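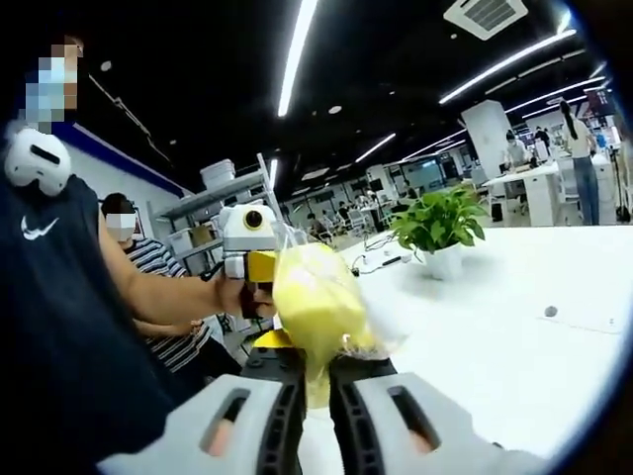 4 Setting up the Flakum bench scale

4.1 Before you begin

This section covers placing, levelling and calibrating the scale, and connecting it to the Ostmont label printer. Operation of the printer alone is covered in its own booklet. The steps apply to scales with the grey keypad. For scales with the older blue keypad, see the sheet supplied with the unit.

You will need the mains adaptor, the calibration weight, the printer cable and a soft dry cloth. The calibration weight is packed in the lid of the carton and is easily thrown away with the packing.

Caution: Do not lift the scale by the pan or by the pan support. Hold it under the base on both sides.

4.2 Placing the scale

1. Choose a firm bench or table that does not move when leaned on. Folding tables are not suitable.
2. Keep the scale clear of fans, heaters, open windows and doors in regular use.
3. Remove the transit screw from the underside. It has a red head and turns anticlockwise. Keep it in the small pocket at the back of this manual.
4. Stand the scale on its four feet and fit the pan support, then the pan. The pan is seated when it no longer rocks.
5. Turn the feet until the bubble rests inside the ring of the level. Adjust the front pair first.
6. Tighten the locking collar on each foot by hand.

Note: The scale can be moved a short way along the same bench without calibrating again, but the level must be checked. If it is taken to another room, repeat 4.2 and 4.4 in full. If it is to travel by road, refit the transit screw.

4.3 Switching on

1. Plug the adaptor into the scale first and then into the wall.
2. Press and hold ON until the display lights. All segments show briefly, followed by the software version.
3. Wait for the display to settle at zero with nothing on the pan.
4. Leave the scale switched on for 27 minutes before calibrating. The display may be used during this time but readings can drift.

If the display shows LO, the adaptor is not supplying enough power. Only the adaptor marked Herrero on the underside should be used. Adaptors from other equipment may fit the socket and still be wrong.

4.4 Calibrating

1. Clear the pan and wipe it.
2. Press and hold CAL until the display shows C-0, then release.
3. Wait for C-0 to stop flashing. The display changes to C-1.
4. Place the calibration weight in the middle of the pan. Hold it with the cloth.
5. Wait for the tone, then remove the weight.
6. The display returns to zero. Calibration is stored and is kept when the power is off.

Caution: Do not touch the bench between steps 2 and 5.

If the display shows ERR 2, the scale was not steady. Check the level and start again from step 1. If ERR 2 appears a second time, look for a cable trapped under the base - this is the usual fault on a new installation. ERR 4 means that the weight on the pan was not the one expected.

4.5 Setting a tare

A tare removes the weight of a tray, tub or bag from the reading. It may be set by placing the empty container on the pan, or called up from memory.

To set a tare from the pan:
1. Put the empty container on the pan.
2. Press TARE. The display shows zero and the NET mark comes on.
3. Fill the container and read the net weight.

To store a tare, press and hold TARE after step 2 until the display shows a memory number. Choose the number with the arrow keys and press OK. Any tare already held under that number is replaced without warning.

Note: When the container is taken off, the display shows its weight as a negative figure. The tare stays in force until CLEAR is pressed.

4.6 Connecting the printer

1. Switch off the scale and the printer.
2. Connect the cable to the socket marked PRT. Turn the collar until it clicks.
3. Switch on the printer, then the scale.
4. Press MENU and step through to PRINT. Select AUTO to print each time the reading is steady, or KEY to print only when PRINT is pressed.
5. Press OK to save and leave the menu.
6. Place any item on the pan and print a test label.

Each label carries the net weight, the tare and a running number. The running number starts again after 1,074 labels. It can be set back by hand under MENU, COUNT, but sites that keep the labels as a record should leave it alone.

If the label is blank, the roll is in back to front. If the weight prints but the running number does not, COUNT has been switched off in the menu.

4.7 Set-up record

Write the serial number, the room and the name of the person who calibrated the scale on the card inside the back cover. Make a fresh entry each time 4.4 is carried out.

Section prepared by Delyth Voyle. Checked against software version 2 by Nicanor Mateos, December.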